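4.3 Transferring a Title to the Dornis Reader

Titles purchased from the Reltard store are delivered to the reader over a wireless connection. Titles obtained elsewhere must be transferred by cable with the Fortin desktop program, version 9 or later.

1. Connect the reader to the computer and wait for the Library icon to appear.
2. Open Fortin and select Devices, then Dornis.
3. Drag the file to the Books folder. Files may be up to 400 MB in size.
4. Select Eject before removing the cable.

Note: A title ordered before its release date is listed as Pending. It moves to the Library on the day the publisher makes the electronic edition available – this date may differ from that of the printed edition.
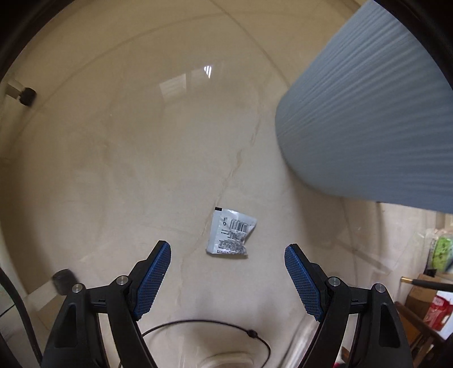 Footnotes and citations open in a separate panel when tapped. To return to the page, tap Back. If a citation does not respond, the publisher has not supplied a link for it.

Caution: Do not disconnect the reader while the progress bar is displayed. An interrupted transfer may damage the Library index. If error 941 appears, restart the reader and repeat steps 1 through 4.

Notes and highlights are stored on the reader and are not copied to Fortin unless Sync Notes is turned on (see page 96).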